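How to Catch Up on a Reality Show Before the Final (Without Giving Up Your Job)

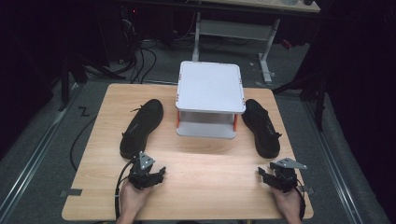 Can you join a series when it's already in its last fortnight?

Plenty of people do, and they enjoy the final as much as the viewers who have been there from the first night. All you need is a rough idea of who is left, who can't stand whom, and what the argument over the kettle was about. The rest is people lying on beanbags.

The steps below use Forgate as the guinea pig, partly as it's the one I caught up on in February and partly as it has the worst ratio of beanbags to plot on television. They work just as well for Kusar, or any other show where strangers are locked in a house and asked to vote.

1. Start from the end

Watch the most recent eviction episode first. You will understand very little of it. Write down the names that come up more than once, and ignore everyone else, as the editors plainly have.

On my list were Jomar Macaraeg, Modupe Tijani and Genalyn Pascual. Macaraeg was sulking, Tijani was talking about Macaraeg sulking, and Pascual was eating toast. That was enough to be going on with.

2. Find the launch night

Go back and watch the first 20 minutes, when everybody walks in and says they're "just here to be themselves". Compare this with what you saw in step 1. Stop when the host starts explaining the phone lines.

3. Watch evictions only

Each one opens with a recap of the week, and the recap contains every row worth having. On Forgate they go out on Thursday. Skip the tasks, unless someone storms out of one, in which case the recap will show it to you 3 times anyway.

4. Use a fan thread, carefully

The Forgate thread on the Oreteo message board had 3539 posts when I got to it. Don't read them all. Sort by most replied to, and read 2 pages. You'll learn who is supposed to be secretly in love, and also who is supposed to be an actor planted by the producers (everyone, at one point or another).

Never open the newest page until you're up to date. I did, and had Anatole Chauvin's exit spoiled by a man who was really there to complain about the theme tune.

5. Pick somebody to support

It's no fun otherwise. Choose early and don't be put off by bad behaviour - there'll be a tearful apology along in an episode or so. I went for Fereshteh Alipour on the strength of one excellent eye-roll, and have regretted it only during the karaoke.

6. Skip the live feed

Seriously. I watched 184 minutes of it one night and saw a garden door open, then close. The microphones were muted for the only bit of shouting.

7. Join in

Once you've seen the latest eviction a second time and the names make sense, you're caught up. You may now tell colleagues that the series was better in its early weeks. If they ask which ones, mention the kettle.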